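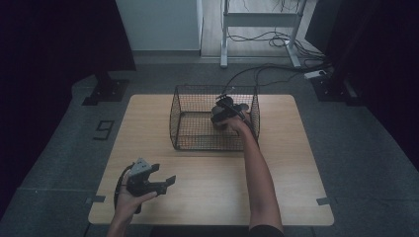 The Jidow method is a way of teaching robot arms by having a person do the chore first, using a pair of hand-held grippers in place of the robot's own hands. I've worked with it since December, and I still think it's the most fun you can have with a table! A person holds one gripper in each hand, reaches into something like a black wire mesh basket, and the motion gets recorded as training data. Both grippers trail a cable, so you learn to mind your elbows.

The name comes from the Jidow project, which Arley started and Todard later joined. Our main set has 700 recordings over 12 chores, and the robot arm stays switched off for all of them – it only comes in at the testing stage.

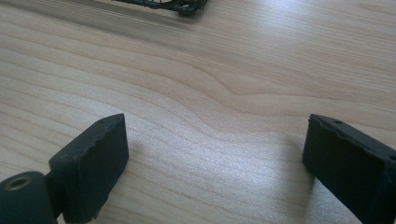

What the method learns from is mostly the view at the fingers. Each gripper carries its own camera, and the software (we use Paulík) matches what it sees to how far the jaws are open. With the two black fingers apart and only wood grain between them, you get a plain "open" reading, though a bright patch of glare on the tabletop can bother the tracking a bit. We trained 4 versions of the model, and the one that used finger views plus a head view did best on baskets. It still struggles with shiny things, and we're working on that.

Related articles
Paulík (software)
Arley
Todard
Hand-held gripper
Learning from demonstration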